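Visits > Coast > Holiday rentals

Reading time: 2 minutes

Open day at the Clitemen apartments, Hollville

I drove down to Hollville in July for the open day at Clitemen, the new block of holiday apartments behind the harbor. There are 40 units on four floors, and seven were unlocked for visitors.

The two-bedroom units face the water. The balcony fits a table and four chairs, and the kitchen has a full-size oven. Bedrooms are small. The second one gets its light from the stairwell side, so I would ask for an end unit if you sleep late and dislike footsteps.

Nayeli Marulanda from the letting office took us up in groups. She quoted 254 a night in high season for two bedrooms, with linen included and parking extra. The top-floor unit with the roof terrace is 624 - it sleeps eight.

The beach is a ten-minute walk by the Gronow path, which has steps near the end. With a stroller, use the road.

After the tour there was coffee on the ground floor, and people stayed to talk about dates and deposits.
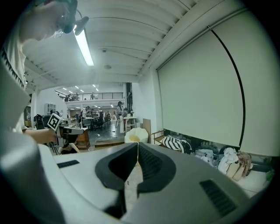

Getting there

The Nenda bus stops at the harbor twice an hour until early evening. By car, come in from the north side. The garage entrance is narrow and the ramp turns sharply.

Comments

Pat L.: Is there an elevator to the roof terrace, or only to the fourth floor?

Owen: Fourth floor only when I went. One flight of stairs after that.

beachrose: Did they say anything about dogs?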